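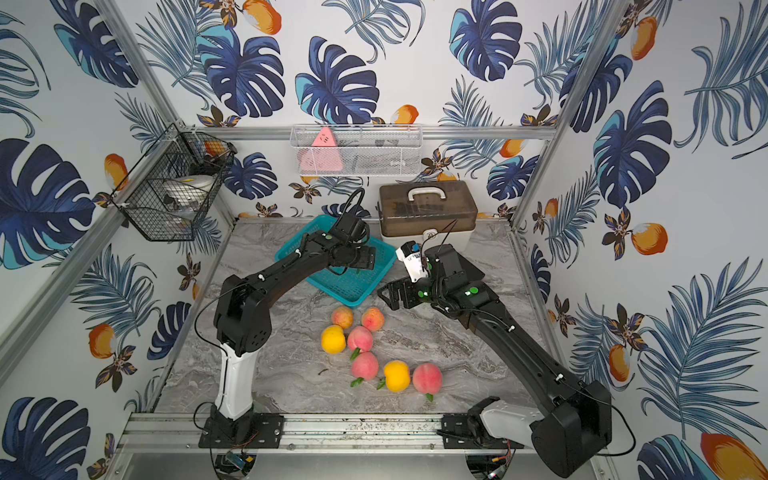 Round fruit on a marble-patterned tabletop, with a teal basket.

Preserved lemons – white film on top, keep or toss?
Posted in Preserving and Pickling, 2021-10-09

I put up a large jar of preserved lemons in March using the recipe on the back of the Gekine coarse salt bag. It's a 700 mL clip-top jar, lemons quartered most of the way through, packed with salt and topped up with juice. I left it in the pantry and turned it over every few days for the first month, then more or less forgot it.

Yesterday I opened it for a tagine. The lemons are soft and the brine has gone thick, which I expected. But the top piece has a white lacy film on one side where it was sticking up out of the liquid. It smells of lemon and salt with a slight furniture polish note. No fizz when I opened the lid. I used 230 g of salt in total, and there's a bay leaf and a few peppercorns in there as well.

Is the film mould or is it just salt? And if it's fine, do I rinse the pieces before cooking? The recipe doesn't say. Happy to start again if I have to, but that was a lot of lemons at winter prices.
Raíssa Trindade

Take the piece with the film on it out first and have a proper look. Salt that has come out of the brine is gritty and will dissolve if you put a bit in warm water. Kahm yeast is flat, white and a bit wrinkled, and it smears when you rub it. It's harmless but it can make the brine taste stale. Mould is fuzzy, or has some colour to it – green, grey, pink, black. If it's fuzzy or coloured I'd throw out the whole jar, and I wouldn't try to save the bottom half.

From your description it sounds like salt or kahm. The furniture polish smell is normal, it comes from the oil in the peel.

If it's one of those two, discard that top piece, wipe the neck of the jar with a clean cloth and add fresh lemon juice until everything is under. Keep it in the fridge from here on. Next time use a small glass weight or a folded strip of peel to hold the fruit down.

On rinsing, yes. Pull out what you need with a clean fork, scrape off the pulp and run the rind under the cold tap. Slice it thin and add it in the last 10 minutes or so. Leave the salt out of the tagine until you've tasted it. I skipped that the first time I made one and we had toast for dinner.
Amado Talavera

I never rinse mine and never had a problem. Just use less salt.
Kobina Nutsugah

Agree with Amado on the mould check. One thing to add is that the fruit matters. Shop lemons are often waxed and the wax can lift off and float as white flecks, which looks like what you have but is more like bits of candle. Scrub them in hot water before you cut them, or ask at the market for unwaxed. Meyers are good for this if you can find them, the skin is thinner and they're ready sooner.

The brine is worth keeping too. A spoonful in a salad dressing in place of the vinegar and salt, or over roast potatoes.
Nii Owusu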